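Sort the cutlery, please, and then sort it again

37 shares | 2 comments

I spent most of July putting forks into baskets, and I'd happily do it again. Our little group at Trulstead is gathering examples for a system that's meant to learn how to tidy a kitchen drawer. You hold a gripper in each hand, you do the chore, and the recording becomes one more lesson.

People ask me why we don't just collect faster. Pay by the piece, chase 1,000 runs, let the numbers do the work! I used to think that way too, and my favourite argument against it is the humble fork.
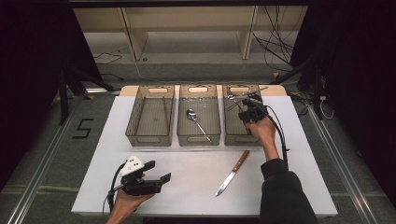 Chopsticks left, spoon centre, fork right, and the knife still on the board.

A fork lying close to the rim of a basket is a lovely problem. You come in at a slant, you nudge it, you change your mind halfway. All of that is behaviour worth keeping. If forty people do it the same tidy way, the system learns one tidy way, and falls over the first time a handle points somewhere new.

So I'd rather have 40 runs from people who dawdle a bit and fumble a bit (and recover!) than a huge pile of polished ones. Irja Karppinen, who trained me on the grippers, kept every slip where the person got themselves out of trouble. I thought she was being soft. Now I label those ones first.

My plea to other groups, the Tendley folks included, is to leave the wobbles in. Write down what went wrong, keep the recording, and move the baskets before the next person sits down.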